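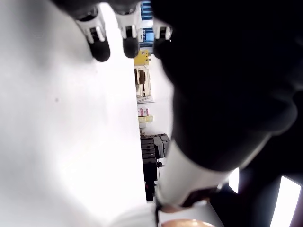
3.2 Surfaces and small cookware

Second part of the household study, run by Zein and Papadopoulos in the Jondcombe room. Aim: how people judge a pan on a pale worktop, where edges are hard to pick out. Participants (30, all from the Calton list) sat at the table and said where they would take hold. Answers noted on the Trolano sheet, same as in 3.1. The pan was kept plain on purpose – white body, thin dark rim, short handle. Most people named the rim first and the handle second, which we did not expect. Figure 2 gives the table layout.

Figure 2. White frying pan on the white table, handle to the left. Pan empty. 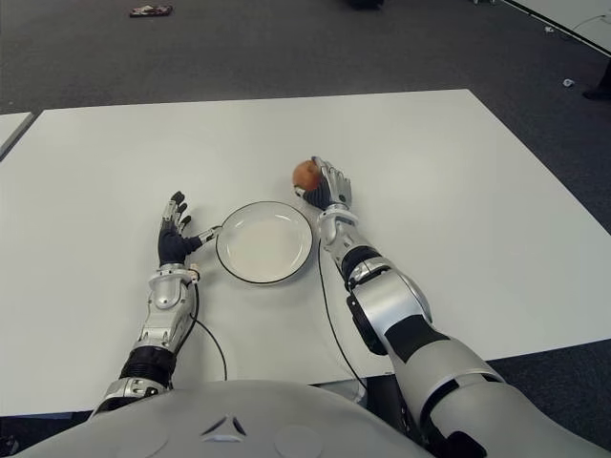
3.3 Lighting and clutter

Light was left as found. White on white washes out badly at close range, and two participants asked for the blinds down; we said no, so that sessions stayed comparable. Shelving was not cleared either. Khoury (see section 2) argues that background items help people judge distance, and our notes lean the same way, tho weakly. A yellow box on the shelves was mentioned
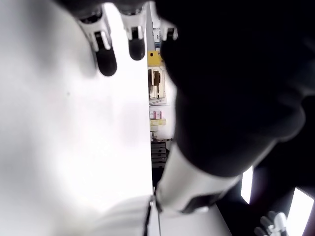
more often than anything else in the room, usually as something to look past. Of 184 comments coded, 62 were about glare or lost edges. The rest were mostly on the handle being short. We did not code tone of voice. Coding was done by the second author alone and checked by the first at the end of June – disagreements were settled by re-reading the sheets, not by averging.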